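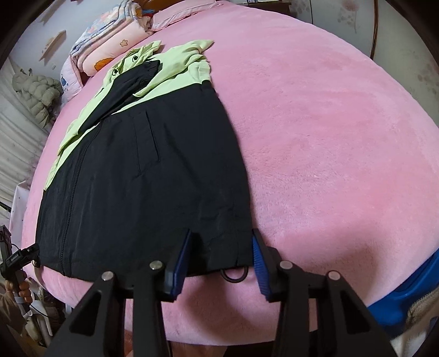
Omelberg

Sorkero Bimanual Garments, data card

Updated Oct 26, 2021

Sorkero is a set of 263 demonstrations of garment handling on a bed, recorded in homes with two hand-held grippers. We use it to train the Brekke folding policy. Each gripper carries its own wrist view, so every demonstration has a left and a right stream plus jaw opening at each time step.

Garments are mostly jackets and hooded tops. Two-colour pieces are labelled by panel, and a grasp on a hem corner gets its own tag. Drawcords and elastic loops are left as they are.

Known problems: dark cloth against the black gripper arms confuses the segmentation model, and shadows from the grippers shift the colour of pale fabric. We dropped 17 recordings for lost tracking. Roughly 40 more have a short gap in one stream, marked in the index file.

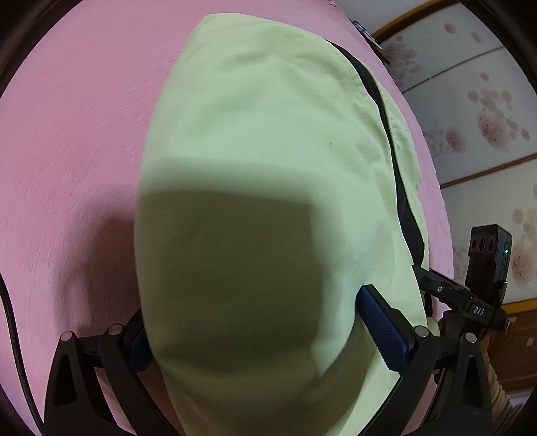 Loading the data

Install the Ustix reader and point it at the unpacked folder. Streams are matched by timestamp, so don't rename the files. The December release will use the same layout.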